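Tolden busway: is anyone else not buying the survey?

mosoti_mike
So the transport office has put out its survey on the Tolden to Jamen busway and the headline is that residents "strongly back" it. 2367 responses, most of them in favor. I read the thing. The main question was whether you would like faster and more reliable buses. Who on earth says no to that? It didn't mention the cost, the parking on Irar Road, or the two years of digging.

J. Kaijage
I filled it out in May and it did mention parking. Question nine, I think. You had to click through to the second page.

mosoti_mike
Then a lot of people never saw it. I didn't.

Salim Magesa
I drive that corridor every morning and I'd take the bus tomorrow if it got me to Jamen before 8:00. It doesn't. Last week I gave it a try and stood at the Mosoti stop for so long that I walked home and got the car. I don't care how they worded the survey, the current service is junk.

hfrohlich
Salim, agreed that it's junk, but a busway is a very expensive way to fix a timetable. Put on more buses first and see who rides them. The plan takes out 255 parking spaces and gives back 238 at the Tolden end, a mile from the shops that are losing them. On paper that is a loss of 17. Try telling that to the shoe repair place.

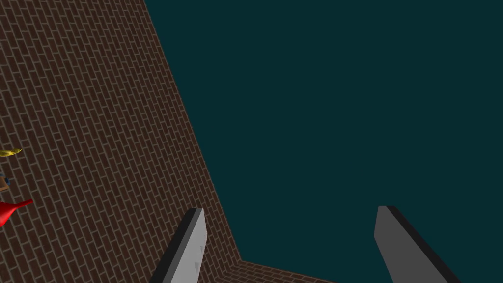
The other thing that bothers me is the travel time claim. They say 11 minutes saved end to end, but most people don't ride end to end. If you get on at Mosoti you save maybe four, and then you wait at the same lights on Irar Road as everybody else, where the bus lane stops. I asked about this at the open house and was told it would be "looked at in the next stage."

J. Kaijage
More buses stuck in the same traffic are still stuck. We had extra runs a few years ago and they came in bunches of three.

hfrohlich
They came in bunches when the signals were broken at Jamen. Different problem.

J. Kaijage
Not how I remember it.

bakari_n
Does anyone have the actual ridership numbers? The summary says 500 new riders a day and gives no source. Is that new people, or the same people counted going and coming back? Could be 250 commuters for all we know.

Dennis Athumani
I emailed them that exact question. Got an auto reply and a link to the survey.

mosoti_mike
Of course you did.

Salim Magesa
Send it again and ask for the modeling report by name. It's in the appendix list on the last page of the summary. If it's any good they should be happy to hand it over.

Dennis Athumani
OK, sent. Will post it here if I get anything.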